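绝版谍战小说《Urquijo账簿》重排出版，结尾多了一截，读者吵了起来

Pellel出版社本月把绝版多年的长篇谍战小说《Urquijo账簿》重新印了出来，首印500册，精装，全书1013页。出版社的介绍词里说它“紧凑”。把书拿在手里的人对这个词会有自己的看法。

这部小说当年署的是一个笔名，出版后卖得不温不火，随后绝版，随后在旧书圈里身价一路见涨，走的是绝版书的标准路线。作者的真名至今没有公开，Pellel表示遵照版权继承方的意思，今后也不打算公开。封底原来该放作者照片的地方，这一版留了一块灰色的方框，设计上据说有深意。

引起争论的是结尾。旧版的最后一章停在主人公走进海关大楼、把账簿交给窗口后面那个人的一刻，那个人抬头，书就完了。喜欢这部书的读者，十有八九是喜欢这一下。新版在这后面接上了40页，出版社称其为“被初版编辑删去的原结尾”，依据是一份打字稿，随继承方的其他文件一起交到了编辑部。

也就是说，窗口后面那个人是谁，现在有答案了。本报不在此透露，虽然新版的腰封已经透露了一半。

没读过这部书的人，情节可以简单交代。故事发生在一座叫Urquijo的虚构港口，战后不久，码头归三个国家的机关轮流管，管到谁手里谁就说前一家丢了东西。主人公是一家船运公司的会计，胆子小，胃不好，核对旧账的时候发现有一批货年年入港，年年没有出港，而仓库里什么也没有。他向上司汇报，上司请他吃了一顿很好的午饭。从这顿午饭开始，他认识的人里陆续有人不再跟他打招呼，他的房东太太开始替他留意信件，他自己也渐渐弄不清楚，账是别人做的，还是他在某个发烧的星期里亲手做的。

书里没有什么枪战。唯一一次开枪发生在隔壁房间，主人公当时正在刷牙，以为是水管。整部小说的紧张几乎都来自抄写、等电车、把抽屉拉开又推上这一类事情。有评论把它归入“办公室谍战”，这个说法听起来像是贬义，用的人多半是在夸。作者写恐惧的办法很节省：人物从不说自己害怕，只是越来越有礼貌。到全书过半的时候，所有人都客气得叫人背上发凉。

也有人受不了。初版面世时，一份如今已经停刊的文学周刊登过一篇短评，大意是说，读完此书对复式记账法有了相当的了解，对其余的事情则了解不多。Pellel把这句话印在了新版的勒口上，算是有风度，也可能是实在找不到别的同期评论。

新版共分8部，旧版不分部，只有一串没有标题的章节。分部的主意同样来自打字稿，每一部前面都有一段题记，摘自一本港口管理条例。条例本身是作者编的，编得很像，连条款之间互相矛盾的地方都照顾到了。校对人员在后记里承认，他们花了相当一段时间去查这本条例的出处，还为此给两处档案馆写过信，其中一处回信说该条例正在编目。

首发活动放在Brotthorpe镇图书馆，星期日下午。选在那里的理由，出版社的说法是作者晚年与该镇“有过联系”，镇上的说法是图书馆二楼的大房间星期日不收场地费。两种说法并不冲突。到场的人把椅子坐满了，晚来的站在地方志书架前面，有几位显然是冲着地方志来的，站了一会儿才弄清楚今天为什么这么挤。

活动先由编辑部的人朗读一段。选的是主人公在理发店里的那一节：理发师一边刮脸一边问他最近工作忙不忙，问得家常，问了好几遍，每一遍换一个说法。这一节不长，读的时候房间里很静，只有暖气管子响，跟书里的水管倒也呼应得上。读完之后大家松了一口气，去倒茶。茶是收钱的。

接着是提问，气氛就不那么静了。第一位提问的读者没有问问题，他宣布自己已经用裁纸刀把新增的部分从书里裁了下来，请大家也这样做。第二位问他裁下来的部分能不能给她，她买的是旧版。两人后来在楼梯口谈了很久，看样子是成交了。

反对新结尾的读者，理由大体是一条：一部书如果前面用了那么多篇幅教人不要相信任何一页纸，就不该在末了递过来一页纸，说这张是真的。他们认为当年删去原结尾的那位编辑做了一件好事，而且是很少有编辑能碰上的那种好事，删了东西，书变厚了。赞成的一方则说，新结尾其实什么也没有解决，它给出一个名字，然后用剩下的篇幅让你怀疑这个名字，所以读者并没有比从前更安心，只是不安心的对象换了。还有一部分读者承认自己还没读到那里，但已经有了立场。

打字稿本身也有人追问。Pellel在编后记里写得很老实：稿子没有日期，纸张与作者其他手稿所用的一致，页边有铅笔改动，其中一处改动写着“太像了，换掉”，没有说像什么，也没有换掉。稿子用的打字机有一个字母老是打歪，旧版交稿用的那份打字稿里，同一个字母也歪。编辑部据此认为出自同一台机器。台下有人指出，小说第六部里恰好有一段讲怎样弄歪一个字母来伪造一份文件，写得十分详尽，几乎可以照做。编辑部的人说，这一点他们注意到了。

被问到注意到了之后怎么办，编辑部的人说，注意到了之后就付印了。

关于版本的事，值得多说几句。旧版印过一次，纸张不好，书脊容易从中间断开，所以流传下来的本子常常是两截，有书商就按两截卖。前半截便宜，后半截贵，这在旧书行里不算常见。旧版还有一个出名的排印错误：主人公有一位同事，在前面的章节里被调往内陆，后来却又坐在办公桌前削铅笔，谁也没有表示惊讶。多年来，读者为此写过不少分析，有人认为此人从未离开，有人认为削铅笔的是顶替者，还有一篇相当出色的文章论证他是主人公的幻觉。新版根据打字稿改正了，坐在那里削铅笔的原来是另一位同事，名字差一个字。编后记用一个脚注交代了这件事，语气很轻。写那篇文章的人如果看到，心情可以想见。

类似的改动新版里还有不少，多半是标点和称谓。有一处改得比较大：旧版里主人公的胃病到后来不治自愈，新版里他一直病着，最后一部还去看了医生。医生的诊所开在一家机关的楼上，处方写在机关的便笺背面。喜欢新版的人常拿这一节出来说，认为单凭这张处方就值回书价。书价确实不低，好在便笺背面那几行字写得也确实好，药名没有一个认得出来，而剂量清清楚楚。

Furby街的几家书店对新版的态度不一。一家把它放在橱窗正中，旁边摆了一架老式加法机，是从隔壁修表铺借来的，路过的小孩都进来问加法机卖不卖。另一家把它放进了“会计与税务”类，店里说是系统自动归的，已经报上去了，在改正之前它是那个书架上卖得最好的一本。还有一家没有进货，理由是旧版还剩半本。

Pellel是一家小出版社，过去以出地方史和钓鱼书为主，做长篇小说是近几年的事，做得很固执，专挑别人退掉的。此前它重印过一部通篇发生在候诊室里的长篇，以及一部凶手在序言里就已经自首的侦探小说，后者还加印过。编辑部的人在活动上说，选书的标准很简单，要那种合上以后还想把门再检查一遍的。有人问钓鱼书还出不出，回答是出，钓鱼书养着其他书。

新版的装帧也有人议论。封面是深灰底，书名烫得很浅，要斜着对光才看得见，放在书店的桌子上像一本没有书名的书。出版社说这是故意的，与主题有关。书店说已经有顾客把它当成记事本拿到柜台结账，其中一位听说里面有字以后就不要了。环衬印的是整版的账目表格，数字全部摘自小说，有耐心的读者可以自己加一遍。已经有读者加过了，对不上，差额正好是书里那批不见的货。至于这是作者埋的，还是排版时顺手做的，编辑部不肯讲，从表情上看，像是刚刚听说。

电子版要晚一些。Pellel解释说，小说中有一章是按账页的格式排的，左边一栏是收入，右边一栏是主人公当天做的梦，两栏必须对齐，一旦字号改变，梦就会滑到别的日期下面去。转换的工作已经试过好几轮，最近一轮里所有的梦都落在了同一个星期三。有人建议干脆就这样发行，编辑部正在考虑。

有声书的消息暂时没有。试录过一段，负责录音的一方反映，主人公与上司的午饭那一节，光是菜单就要念很久，而菜单又不能删，因为后来接头的暗语是照着菜单编的，漏掉一道汤，后面就全听不懂了。
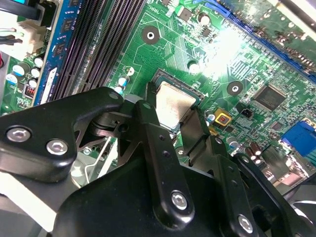 读者来信里对结尾的意见也到了。一位读者写道，他年轻时读的就是断在窗口前的那一版，这些年给窗口后面的人安排过许多身份，有一阵子是主人公的父亲，有一阵子是房东太太的弟弟，退休以后变成了他自己从前的科长，现在书上说都不对，他想知道从前读的那些算不算数。他说新结尾他读了，文笔没有话讲，尤其是两人隔着玻璃互相让对方先说的那几页，可是读完以后他把书放回架子上，放在旧版旁边，心里还是觉得窗口后面坐着科长。他又说，望出版社今后再找到什么打字稿，先放一放。

编辑部收到的信不止这一封，语气也各不相同。有一封支持新版，信末附了一张勘误表，列得很细，连环衬上的账目都包括在内。有一封没有谈小说，只问港口管理条例在哪里可以买到。还有一封是打字的，没有署名，称赞出版社“保存得很好”，没有说保存了什么。编辑部把这封信贴在了茶水间，据说信上有一个字母打歪了，也据说是复印的时候纸没放平。

在Brotthorpe，镇图书馆为此书开了一个读书小组，每次读一部，读完为止。小组的规矩是不许提前说窗口后面是谁，违者负责下次洗杯子。目前杯子一直有人洗。小组里旧版和新版混着用，页码对不上，讨论的时候要先花一点时间确认大家是不是在说同一个人，图书馆认为这很符合原著精神，就没有统一购书。

预订的读者如果在月底前还没有收到书，Pellel请大家先查看一下邻居家。部分包裹的寄件人一栏误印成了“Urquijo港务处”，有收件人以为是欠了关税，拒收退回了，眼下正在重新寄送。至于二刷，出版社说要看情况，也要看仓库：仓库里还堆着钓鱼书，得等开春以后才腾得出地方。

返回顶部｜联系编辑部｜订阅与投稿｜版权所有，未经许可不得转载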